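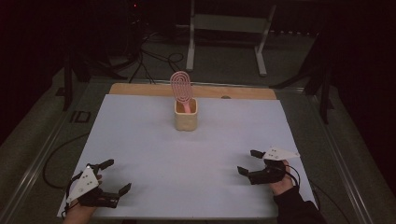
Speaker notes: House rules for hand-held gripper recording
Shaimaa Ezzat, Pluddale site

Slot is short, so skip the company intro. Most of the room knows Skullutel already. Go straight to the rules.

Opening

We wrote the first version of these rules in June, after we threw out a batch of 1000 recordings. The recordings played fine. The trouble was that two operators had used different start positions and a third had moved the cup between takes without writing it down. We could not tell which takes matched which setup. That batch is the reason for this talk.

The rules fit on one page. There are six. I will go through them in the order an operator meets them during a shift, then take the two that people argue with.

Rule 1. Floor before table

Walk the floor before you touch the grippers. Both grippers have cables, and so does nearly everything else at a station. The old practice was to push cables back with a foot and start. Now the operator checks three places: behind the table, at the table legs, and where the gripper cables leave the edge of the table. Nothing should cross the spot where the operator stands.

If a cable has to cross a walkway, it gets a cover. If there is no cover, the station stays closed until one is found. We lost half a shift to this once and I would make the same call again.

(Pause here. Someone usually asks about wireless. Answer: we tried one set, it needed charging in the middle of sessions, we went back.)

Rule 2. Markers stay clear

The marker plates on top of the grippers have to stay visible to the tracking cameras. Sleeves are the common problem. Long cuffs are fine if they sit at the wrist. Loose cuffs get rolled or clipped. No tape on a plate, no stickers, no labels. If a plate is scratched or has shifted on its mount, swap the gripper and tag the old one. Do not straighten it by hand. A plate that looks straight can still be a few degrees off, and everything recorded with it will be off too.

Rule 3. One task on the table

Only the objects for the current task. If the task card says hairbrush and cup, the table has a hairbrush, a cup and the sheet. Pens, phones, task cards and coffee go on the side shelf.

The sheet gets pulled flat between takes. A fold under a light object is enough to tip it, and then the take shows a recovery that was never on the card. Recoveries are useful, but we record those under their own label.

Rule 4. Start position and end position are written down

The task card gives the start layout. The operator sets it, looks at it, and ticks the card. At the end of the take the operator holds still for four seconds with the grippers open. People hate the hold. They feel silly standing there. Keep it anyway. The people who trim the recordings need a clean end, and without one they guess.

For an upright object, such as a brush standing in a holder, the card also says which way it faces. We left that out of the first version. Half the takes had the brush turned around and the grasp came out different each time.

Rule 5. Pace

Work at the speed you would use to hand something to another person. New operators rush because they think more takes is better. Then after an hour they slow down and the shift ends up uneven.

Break after every four task cards. Grippers down on the rest, hands empty, away from the station. The grippers are not heavy when you pick them up. They are heavy in the second hour. We had sore thumbs and one sore wrist before this rule, and the complaints have dropped a lot since. I do not have a proper study to show you, only the shift log.

Rule 6. Anyone can stop a take

The operator, the person at the desk, a visitor. Say "stop" and the take is marked void. You do not have to explain first. Void takes are kept and labeled, never deleted. A new operator will try to save a bad take to avoid the void mark, so tell them on day one that voids are not counted against anyone.

(If short on time, cut to the next section from here.)

The two rules people argue with

First, Rule 3. The argument is that real tables are messy, so the recordings should be messy too. I agree that real tables are messy. But if we want clutter, we put it on the card, and we know what it was. Clutter that wanders in from somebody's pocket is no use to anyone who has to work with the data later. Restatell asked us for cluttered tables this spring. We wrote cards for them and it took one afternoon.

Second, Rule 2, the part about not straightening plates. Operators who are good with their hands find this annoying. They can see what is wrong and want to fix it. The answer is that a fix has to be followed by a calibration check, and the check is done at the bench. If the bench is busy, use the spare. If there is no spare, close the station and write it in the log.

What is not in the rules

Lighting. We keep black curtains around the stations and fixed lamps, and the room crew handles it. Operators should not touch the lamps. I left it off the page to keep it to one page, and I am no longer sure that was right. The Ouazzani site put lighting on theirs.

Consent and faces. That is a separate document, signed before anyone picks up a gripper. If a question comes up, point to the handout and do not answer from memory.

How to start at your own site

Print the page. Put it at eye level at the station, not in a binder. Have each operator read it out loud once with the shift lead. Then watch five or ten takes without speaking and write down which rule slips first. At our site it was the end hold. At yours it may be cables. Fix that one before you bother with the others.

Change the wording if your people use different words. Keep the numbers the same across sites, please, so that when somebody calls and says "Rule 4" we all mean the same thing.

Questions I expect

Do the rules apply to demos for visitors? Yes, including the cable walk.

Can left-handed operators swap grippers? No, the left and right units are calibrated as a pair. Left-handed operators have managed well enough, though pouring cards take them longer.

Who owns the page? I do for now. Send changes to me, with the rule number in the subject line.

Last updated 27th August

Contact: Shaimaa Ezzat, Skullutel, Pluddale site | © Skullutel | Back to top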